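I met the baker from Skalolard over a very large pot of tea, and we got straight on to rye bread (my favourite subject!). Her starter came from an aunt in Illach and she feeds it every morning, even at Christmas.

"People fuss too much," she told me. "If it smells sour and it's bubbling, bake with it."

I asked how long her big loaves prove. "18 hours, and I sleep through most of it," she said, laughing.

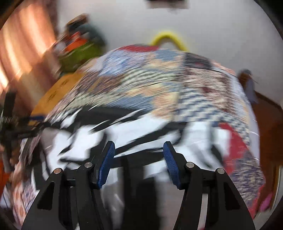 Skotthorpe Home Baking Club

We moved on to crusts, and I admitted mine go soft by teatime. "Leave it in 2 minutes longer than you dare," she said, so I'm trying that tonight.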